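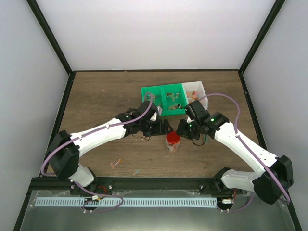
Cable routing and a first task for a two-arm bench

In the first part I mounted both arms on the rail and gave every motor its number. If your arms do not hold the home position for one full minute, go back to that part before you continue.

You need:
the two arms, already bolted
purple cable, one length per arm
a slotted cable strip
hook-and-loop ties
a small jar with a screw lid
small parts for sorting, two or three colors are enough

Step 1. Put the cable strip in front of the rail

Place the strip parallel to the rail and screw it down lightly. Do not tighten yet. The motor wires must come out near each base, and you will want to move the strip a little when you see how long they really are.

Step 2. Leave slack at the shoulder

This is the step where I lost one whole weekend. I made my first cables very short, because it looked clean, and on the first wide movement the left arm pulled its own plug out. Move the arm by hand, with power off, to the farthest corner it can reach. Then fix the cable at the wrist, and only after this at the base. What remains in the middle becomes the loop. My cables are 80 cm and I would not go shorter.

Step 3. Tie the cable to the upper link

Use two ties, and do not pull them hard. The cable should slide a little when the wrist turns. Vasilis Softić from the Gitden workshop uses spiral wrap instead, and he is satisfied with it, but I find it too stiff for small motors.

Step 4. Prepare the table
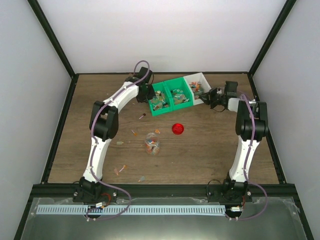 My first task was opening the jar and sorting what is inside, so the table needs a start position that you can repeat. Mark the place of the jar with a pencil, very thin. I keep the bins at the back, where both grippers can reach them, and the jar closer to the front. The lid gets its own place on the wood between the jar and the bins, with the domed side up, so the fingers have an edge to take. Small parts will fall on the table during tests. Collect them before each new run, or the arm can push them under the bin.

Step 5. Run slowly

Set the speed to the lowest value and repeat the movement seven times without stopping. Watch the cables and forget the grippers for now. If a loop touches the table or catches on the other arm, stop and change the tie at the wrist. Tighten the strip when all the runs are clean.

Joana Figueiredo asked me if one arm is enough for the jar. It can be, if you clamp the jar to the table, but then you must write the lid movement differently. I will show this in the next part.

Last change: May 20, 2020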